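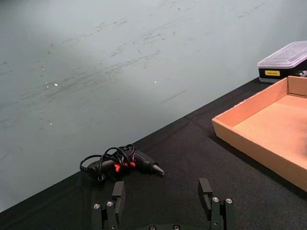 Saturday. In by 7:40 to get the arm sorted before the weekend got away from me. The Fustov cell has been missing picks since the middle of the week, always the same way -- it comes down a touch to the left, closes, and pushes the thing instead of lifting it.

Started with the gripper. Checked the screws on both fingers with the small hex driver. Two on the left side took a bit of a turn, the right side was fine. Cleaned the pads with alcohol and a rag. They were greyer than I'd thought, and the rag came up filthy. Ran open and close a few times with no load and listened for the click we had in February. Didn't hear it.

Cycle counter says 1,206 since the last service. The sheet from Flovstead says to grease the finger joints at 2,000 and change the pads at 3,000, so neither is due. I did the joints anyway while I had everything in reach. Wiped off the extra, wrote it in the book.

Then the wrist camera. Redid the calibration twice. First go was rubbish, second was much better, and I saved it as 472 to follow on from the last one. Kept the old file in case.

Glue gun next, with the cord bundled up around it, and the open cardboard tray on the right to put it in. It's a miserable thing to pick up. Black gun and black cord on black cloth, and the orange bits in the middle are the only colour the camera has to go on. I've asked for a lighter cloth before and will ask again. The wall behind could do with a coat of paint too, it's all scuffs, but that's further down the list.

Lennox want their spare gripper back by the end of the month. Need to find the case for it -- I think it went to Hirnundale with the last lot of gear.

Still to do: tie back the cable on the second joint, order pads, sweep under the bench. Left the arm parked and the power off at the wall. Home for lunch, then mowed the lawn.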